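Minutes of the Autumn Range Meeting, Devero Camping and Garden

Monday, upstairs at the Porik Street shop, 9.30 for a 9.50 start

Chair: Karthik Navaratnam. Minutes taken by the person who sat nearest the pen.

**1. Last meeting's minutes**

Agreed, after the word "heated" was taken out of item 4. Karthik says the discussion was lively.

**2. The Tavska two-person tent**

Back on the agenda for the third time. Sales are good. Returns are also good, if you are in the returns business. Most of the complaints concern the pegs, which bend on meeting anything firmer than a lawn. The maker has offered to send tougher pegs with the next delivery and nothing at all for the tents already in the stockroom.

The meeting spent a long while on whether we should buy our own pegs and put them in. The Saturday staff are in favour, having done most of the apologising. Accounts are against it, having done none. Agreed to buy enough pegs for the tents we hold and to send the bill to Tavska, with a covering letter in Karthik's firmest style.

There was a side discussion about "two-person" and which two persons were meant. One colleague slept in it with her brother in August and would like it called a one-and-a-half. Karthik ruled that the name is printed on the bag and we are not reprinting bags.

**Action:** KN to write to Tavska. Warehouse to fit pegs before the next weekend's orders go out.

**3. Camp chairs**

The Cáceres folding chair is to stay in the range. It has a cup holder that holds most cups. The green has sold out, the orange hasn't and the beige will presumably be handed down to our children. We are to stop reordering beige. It was pointed out that this was also agreed in spring, so this time somebody will tell the person who does the reordering.

The weight limit on the website says 100 kg and the label on the chair says 2526, which is the batch number. Two customers have rung up impressed. The label is to be moved away from the little drawing of a man sitting down.
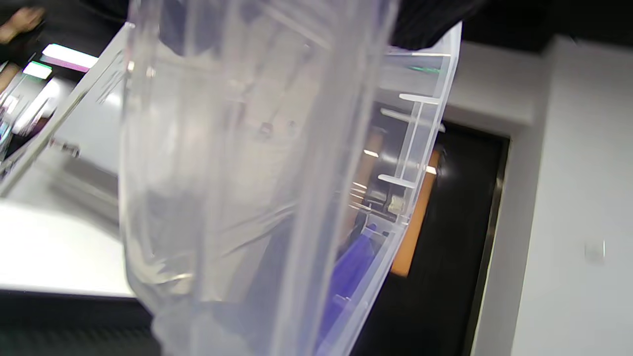 How long does a customer have to send back a tent that has been put up once in the garden?

Thirty days from delivery still stands, provided it comes back dry and with all its parts. Putting a tent up to check it counts as reasonable. Putting it up for a fortnight in Wales counts as a holiday, and those are to go to Karthik for a decision.

**4. Customer reviews**

We asked buyers of the new picnic rug for their opinions and got 70 replies, which is more than we have ever had for a rug. Nearly all were kind. Several were from people who had bought the rug as a present and were reporting on somebody else's face. One gave five stars and said it had not arrived yet.

There was some debate over whether to go on offering a discount code for a review. The shop floor feels it brings in a lot of "Nice rug, thanks". The web side feels that "Nice rug, thanks" is a perfectly sound review of a rug. Left as it is until the new year.

The one-star review of the enamel kettle ("gets hot") is to be answered politely. Two drafts were read out and neither was polite. A third will be done by somebody who wasn't in the room.

**5. Hammock stands**

Proposal to stock a steel stand for customers who have bought a hammock and then gone home to discover they own no trees. Everybody liked this. The sample was too big for the lift and is living at the foot of the stairs, where most of those present have now met it with a shin.

Price not settled. The supplier wants a larger order than we have floor for. Karthik will ask if they can hold half of it back until April, and if they can't we'll try the other firm, the one with the brochure.

**Action:** KN to ring supplier. Stand to be moved, by two people, lifting with the knees.

**6. Christmas**

Gift list to be ready by the end of October. Suggestions so far: lanterns, the small stove, wool socks and the beige chair. The last was put forward by accounts and was noted.

Wrapping service to run again on Saturdays only. Last year's tent-wrapping was felt to have used a great deal of paper for something that still looked exactly like a tent. Tents will get a ribbon.

**7. Any other business**

The kitchen kettle is broken. A request to take an enamel one from stock was turned down, then allowed, then turned down again when it was remembered that we don't have a hob.

Parking: please leave the loading bay clear before ten, including if you are only being a minute.

Meeting closed at 11.20. Next one is the same room, with the stand moved.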